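Covby Kitchen Sim Pack
By Levano

The Covby Kitchen Sim Pack is a set of simulated home kitchens for training and testing two-arm mobile robots. Each kitchen comes with its own counters, walls, pictures and small objects, and a robot model with a parallel gripper on each arm. Views are rendered from the robot's body and from the wrist.
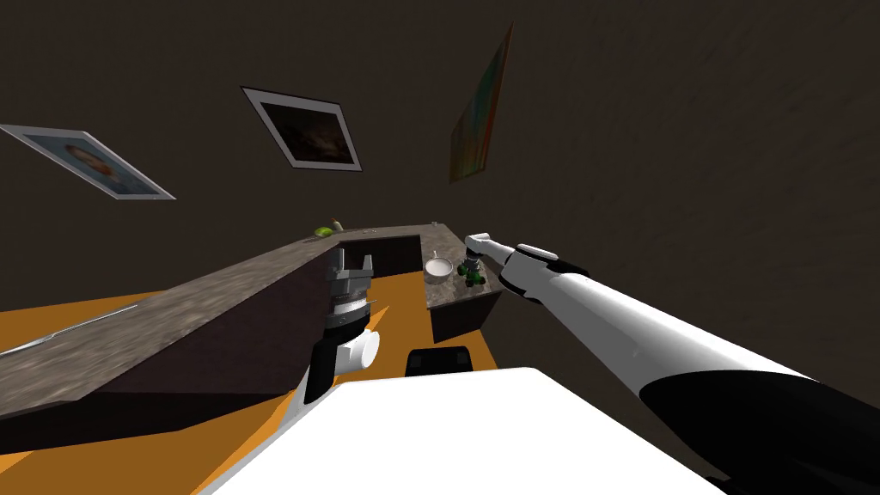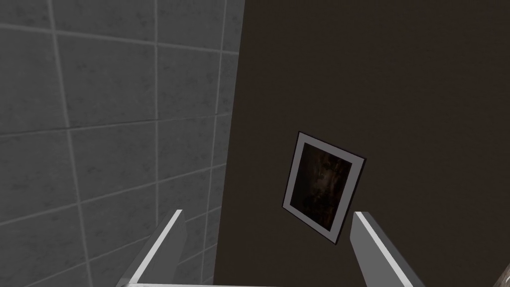

One kitchen, two views: the counters with both arms, then the wall between the fingers of a gripper.

Can I use my own robot model in the kitchens?
The pack accepts any two-arm model that loads in the Burkano simulator. You will need to set the base height and the camera mounts yourself. Single-arm models load too, but the two-arm tasks are turned off for them.

What you get
23 kitchen layouts
218 small objects, mostly food and tableware
60 pick and place tasks with start states and success checks
Wall and counter finishes that can be swapped between layouts

Requirements
Burkano 2 or later, on Linux. A graphics card is needed for rendered views - without one, the tasks still run but return joint and object positions only.

License
Sold per lab, with no limit on seats. Updates are included for the first year. Models trained on the pack are yours to use and sell. The kitchens and objects may not be passed on.

Also from Levano
Tawhiri Lighting Add-on - changes the time of day and the lamp settings in every layout. Sold separately, needs the Kitchen Sim Pack.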